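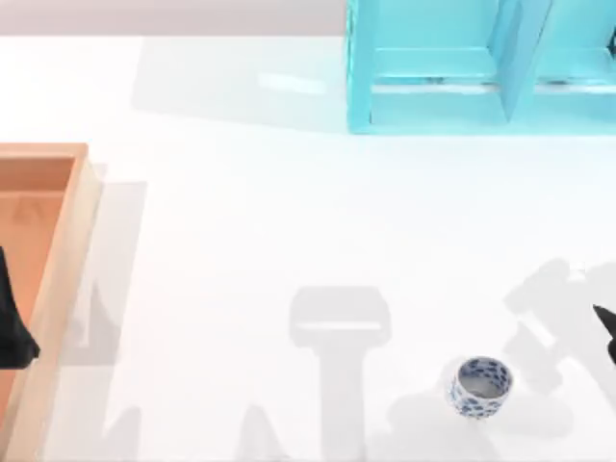 Please stop asking for my whole phone book

Jan 30, 2018

Last August I put the Kalirwood app on my phone so I could check the bus times out to Girnevley. A bus timetable, mind you! Before it would show me a single bus it wanted my contacts, my photos, my microphone and my exact location, and I'm a little embarrassed to say I tapped yes to all of it, standing there at the stop with my bags.

It took me until after the holidays to go back and look. My phone held 92 apps (I know, I know) and 50 of them could read my contacts. That is 835 people, counting my dentist and two cousins I haven't called in years, and not one of them was ever asked.
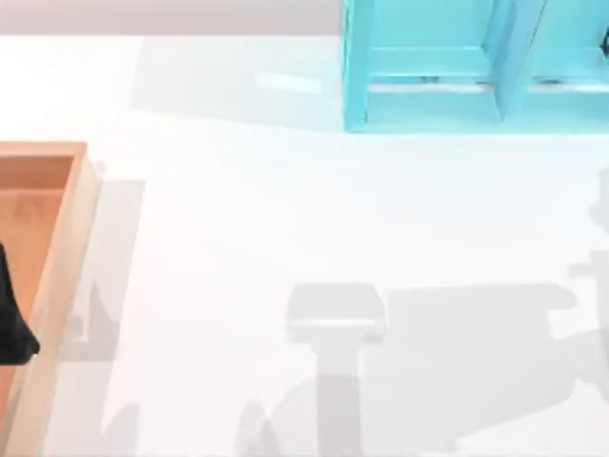
I wrote to Ceteck, the company behind the app, and got a very pleasant reply telling me the permissions were there to "improve the experience." Well, my experience was fine. I switched off everything but location and the buses still show up just the same, so I do wonder what the rest was for. I'd like app makers to ask for a thing when they need it, and to say why in one plain sentence. Until they do, I'm down to 7 apps with my contacts, and I'm still going through those.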